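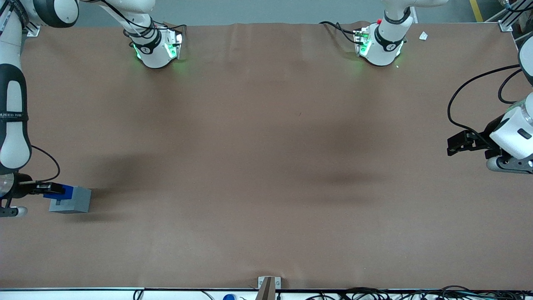 Projects > Fuvard Orchard Restoration > Reports

Progress report to the Whitelaw Fund, January 3, 2026

Since the last report we finished most of the autumn work in the old orchard at Fuvard. The ground stayed soft until the end of November, so the planting went faster than we expected. We planted 13 new rows on the lower slope, mostly plum and late apple, and the fence on the side of the Kasow road is closed now. Deer came in two times before the last part was fixed. They damaged nine young trees, and these must be replaced in spring.

The pruning of the old pear trees is behind plan. We wanted to complete it before the frost, but the branches are heavier than we had estimated and the work needs two people on each tree. Four trees remain. We will continue when the weather is dry.

Costs: from the present payment we have around 4,000 left. The stakes and the wire from Trarnix were more expensive than in our budget - the price changed after our first order. We covered the difference from the line for tools and we ask you to approve this change.

The grafting course for neighbors was held one time, not two times. The second date is moved to March, and the room is already agreed.

Next steps are the spring order for the replacement trees, repair of the water tank, and the soil test on the upper slope. We did not receive yet the answer from the laboratory about the price of the test. We will send it to you together with the receipts.

3 comments | 11 shares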